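The Man Who Reads the Small Print on Paint

Mohsin Paracha has named 2,286 colors in his working life, and he would like it known that only about 202 of them were beige.

"People assume it's all beige," he says, pouring tea into a mug he refers to as Wet Slate. "Beige is maybe a winter's work. Gray is where the money is. I could do gray until I die, and I suspect the plan is that I will."

He started at Flindero, a paint company with a showroom, a fleet of vans and, at the time, no names at all. Customers ordered by number. Sales were fine until a rival, Sirnum, began calling its off-whites things like Morning Linen, and Flindero's number 14 suddenly looked like something you would put on a hospital door.

"My boss came in with the Sirnum chart and dropped it on my desk. He said, you did English, didn't you? I did geography. I didn't correct him - it came with a raise."

The first batch took him a month. He went through fruit, then weather, then most of the coast. By January he was down to soups. Chowder sold well. Borscht did not, although he still defends it and has it in his hallway.

I ask whether the name really matters, given that the paint in the can stays the same. He looks at me the way a dentist looks at someone who has asked about flossing.

"We had a green that sat in the warehouse for 2 years. Pond. I changed it to Quiet Orchard and they had to mix more. Same green! My own sister bought it. She had Pond in her garage already, she'd had it the whole time, and she told me the new one was much softer."

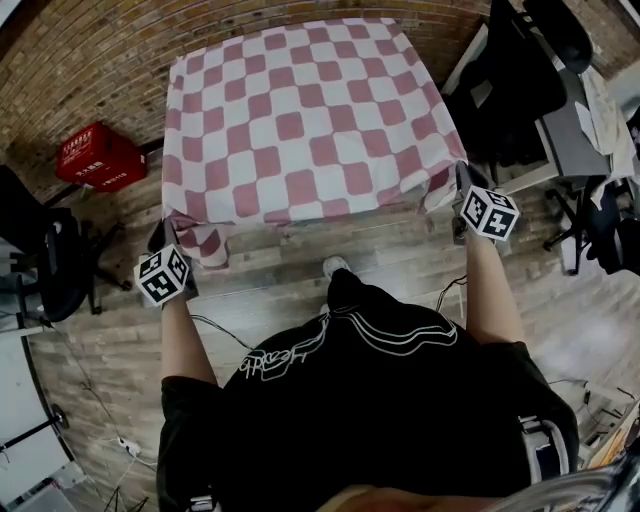
Trouble with the neighbors

Not every name survives the legal department. Plastico, which makes garden chairs, objected to a shade called Plastic Oh. Mohsin says he had it coming. A dark red named Dimitrov, after the street where he rented his first apartment, brought in letters from people who wanted to know which Dimitrov, and what he had done to deserve it.

"I wrote back to all of them. I said it's a street. It had a bakery and a bus stop. One man replied that he preferred not to have a street in his bedroom, and I thought, well, fair."

These days he works alone and sends his lists in on Fridays. He avoids anything edible now, having been told by a retailer that customers get hungry and leave. He also avoids whispers, mists and anything described as "heritage," a word he claims means brown.

Does he paint? He does not. His living room is white, and has been since he moved in. He has been meaning to choose a color for it, but he keeps thinking of who came up with the names.

"I know that guy," he says. "He was just looking out the window."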